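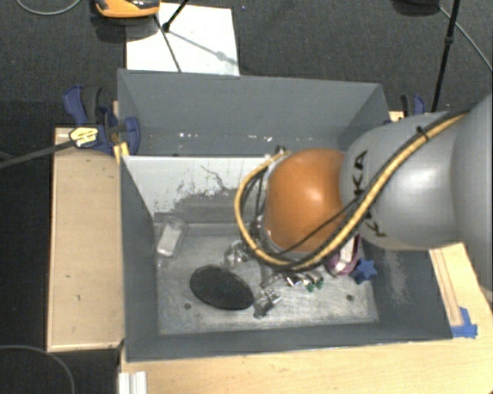 The last lot in the Fostdale clearance was a grey tray with sloping sides, and Geetha Sastry had been given until noon to list what was in it.

She opened a new sheet and typed the lot number, 582. Under Contents she put: cup, plastic, clear, small. Then: pad, black, oval, flat. Then: star, blue, toy. The form wanted a value for each line. She entered nil three times and the form refused it. The minimum was one penny, so she entered that.

The fourth item was pink and white. She left the description at that and went on to Condition of container. Floor scuffed. Back panel stained. Two small holes, purpose unknown. The drop-down offered Good, Fair and Scrap, and she chose Fair.

Marar rang at half past ten.

"Are you on the tray?"

"Nearly done."

"Trotano want it. They've offered 178 for the lot, as it stands. Nothing to be taken out."

Geetha looked at the four lines. "Including the star?"

"They asked about the star in particular."

She waited, but he gave no more detail. The reserve on the lot had been 500 in the first catalogue and had come down twice. She wrote 178 in the offers column and initialled it.

"Did they say which way up?" she asked.

"Which way up what?"

"The star. If nothing is to be moved, I need to record how it lies."

There was a pause on the line, and the sound of a page being turned.

"Put it in the notes," said Marar.

She added a fifth line and began to measure from the left-hand wall.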